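River Smallmouth in Cold Water: Slow Down, Then Slow Down Again

Thu 19 March

Water temp on the Bidus this morning, 41 degrees. Mud on the ramp, ice still hanging in the shade under the Allberg bridge. Two trucks in the lot. By May you can't park there.

Their loss. Prespawn smallmouth in a river are the heaviest fish of the year and they're stacked up. Find one, don't move. Most anglers I know are still cleaning reels in the basement or waiting on the walleye run, and the ones who do go out fish it like June. Fast bank, fast retrieve, gone by noon, no fish. Then they tell everybody the river's dead.

Where they are

Wintering holes first. Deep, slow, out of the main push. On the Bidus that means the outside bends below Allberg and the old gravel pit cut at Oravec, where the bottom drops off to fifteen feet and the current just sort of quits. Smallmouth spend the whole winter in spots like that, some of them swim miles to get there. They don't leave all at once. Forty degrees, they shuffle. Forty-five, they slide up on the first shelf. Fifty and they're on the move to gravel and you can put this article away.

Right now it's the shuffle. So fish the hole, then fish the edge of the hole, then the first piece of cover upstream of it. A log. One boulder. A clump of dead weeds the size of a card table. If there's a slack seam with the sun on it after lunch, fish that twice.

Wing dams are fine later. Skip them for now unless there's a scour hole on the downstream side, and even then only the soft inside corner.

One thing on gauges. I watch the Fultside gauge like other people watch the stock market. On opening weekend it read 3324 cfs and climbing, brown, whole trees going by, and I went anyway. Don't do that. What you want is a river that's been dropping slow for two or three days, with a couple feet of visibility. A steady drop beats a warm day. A warm day with a pile of snowmelt in it can knock the water back down three degrees by supper and the fish just glue themselves to the bottom.

What to throw

Four things in the box, maybe five.

Hair jig, black or brown, eighth ounce. This is the one. Marabou if the current's dead slow, bucktail if there's some push to it. Cast across, let it fall, and then hardly do anything. Hold the rod tip up around ten o'clock and let it drift just off bottom on a tight line. You'll want to twitch it. Don't. The feathers do that part.

Tube, three inch, green pumpkin, on a light head. Drag it. Stop. Drag it a foot. Stop long enough to get bored.

Suspending jerkbait for the sunny afternoons when they've come up on the shelf. Jerk, jerk, wait. I mean really wait, ten seconds, fifteen, longer if your hands can take it. Nine out of ten bites come while it's sitting dead still, and you won't feel a thump, the line will just be going the wrong direction. Check that it truly suspends before you leave the ramp. Cold water is denser and a bait that sat perfect in October will float up on you now. Wrap a little lead wire on the front treble, or stick-on dots on the belly.

Blade bait, quarter ounce or so, straight down in the deepest part of the hole. Small lifts, six inches, no more. Follow it back down on a semi tight line or you'll miss every one of them.

Ned rig if you must. It works. I get sleepy.

Rods and line

Seven foot medium light spinning rod with a soft tip. Long rod holds line up off the current and that's most of the battle with a hair jig. Braid main line, ten pound, with eight feet of six pound fluoro on the end. Retie more than you think. Rocks are sharp, cold fluoro gets brittle, and this is the time of year a five pounder breaks you off at the net.

Reel matters too. Cheap grease goes thick below freezing and the drag sticks, then lets go all at once. Pull the spool, wipe it down, one drop of light oil, done. 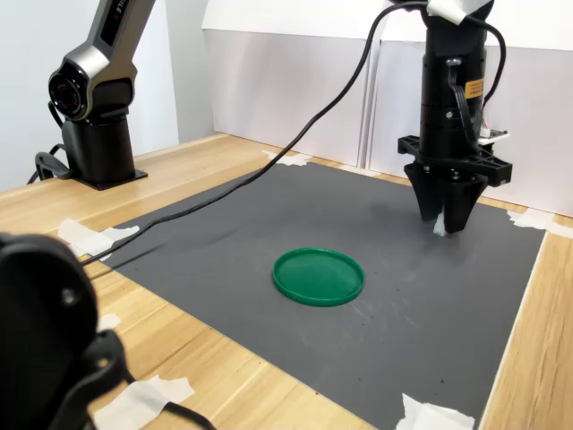 Two arms over the bench, one mounted on the tabletop and one hanging from above.

Timing

Sleep in. I'm serious. I have caught next to nothing on the Bidus before ten in the morning in March and I've froze my feet plenty trying. Noon to four is the window. The last two hours of sun on a north bank (the one that faces south) can be worth the whole rest of the week.

I keep a log. Last spring, 133 smallmouth before the end of the season's cold water stretch, and just 6 of them came before eleven. Nearly all from the same handful of holes, too. Some days one spot the size of a pickup bed gave up every fish, and teh rest of the river gave up nothing.

Getting there and getting home

The Allberg ramp is open, silt on the lower end, back down careful. Oravec is a carry-in until the county pulls the gate. Fultside is paved and plowed but it's a long run up to good water and a short day to do it in.

Wear the life jacket. Zipped. Water this cold takes your hands first and your hands are what you swim to the boat with. Dry clothes in the truck, all of it, socks too. Tell somebody which ramp.

And handle the fish quick. These are big females full of eggs and some are older than your truck. Keep her in the net, in the water, until the pliers are in your hand. Wet hands, one picture, back she goes. Check the regs before you head out becuase the dates are different above and below the Allberg bridge, and the line isn't marked too well.

I'll be at Oravec again this weekend if the gauge keeps dropping. Black hair jig, bad coffee, first bend below the cut.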